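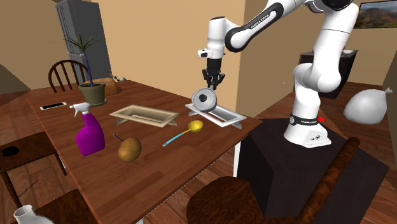

Häufige Fragen zum Vormachen in Varurik

Muss ich programmieren können?
Nein. Sie steuern den Arm per Fernbedienung am Rechner, Varurik schreibt mit. Geduld hilft mehr als Python.

Wie viele Durchgänge braucht eine Aufgabe?
Für die Pfanne auf dem weißen Tablett rechnen wir mit 50. Wer zwischendurch Kaffee holt, drückt bitte vorher auf Pause - sonst lernt der Arm Stillstand, und zwar gründlich.

Warum liegt so viel anderes auf dem Tisch?
Kartoffel, Schöpfkelle und Sprühflasche sind Ablenkung. Riler würfelt die Anordnung vor jedem Durchgang neu. Bitte nicht aufräumen, auch wenn es schwerfällt.

Ich habe danebengegriffen. Löschen?
Einmal nachfassen ist in Ordnung. Ab 2 Fehlgriffen verwerfen und neu starten.

Kann ich den Arm auch von Hand führen?
In der Simulation schlecht. Am echten Gerät ja, Termine jeden Mittwoch bei Märta Skjelbred.

Wo landen meine Aufnahmen?
In Cele, Ordner »Küche«. Dort liegen zurzeit 2.061 Durchgänge, darunter einer mit dem Namen »endgültig_neu_wirklich«. Bitte nicht nachmachen.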